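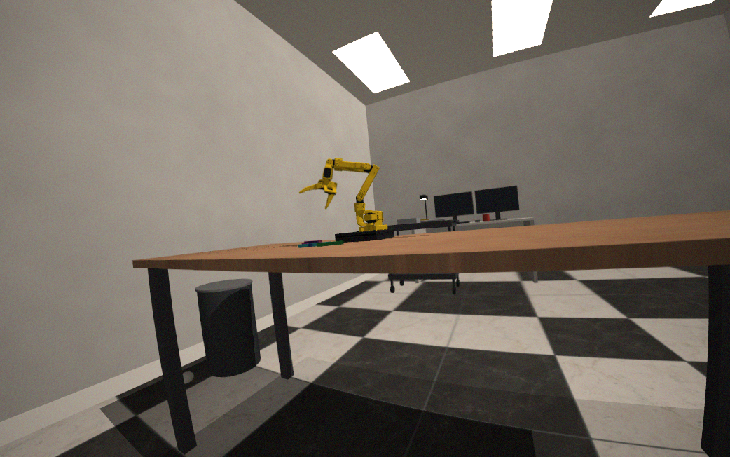
Yichen Pan thinks I have the grain ledger upside down, and that the temple was lending to the governor all along. We argued about it over tea until four and I came home delighted, because if that reading holds then half my chapter has to be rewritten and the new half is so much better!

The line in question is on leaf 11, where the scribe at Gakanach enters 756 measures of rice "given upward." I had always taken that as tax. Yichen reads it as a loan, and pointed me to the next leaf, where 100 measures come back down with the same seal against them. I must have looked at that seal a hundred times (in the bad microfilm, but still) and never once set the two entries side by side.

Went through the rest of the leaves after supper. Two more pairs, maybe three - the ink on the last is very faint and the month is missing. Then there's the praise poem, which calls the governor "he who eats from the god's hand." I used to skip over that as flattery. Now I wonder if the poet was being rude, and I love him for it.

Need to write to Alexiou for the new scans of the drought years. Also return the Pollon dictionary, overdue again. July is going to be all rice, and I can't wait. Bed now, it's past one and I've read leaf 11 aloud to the cat.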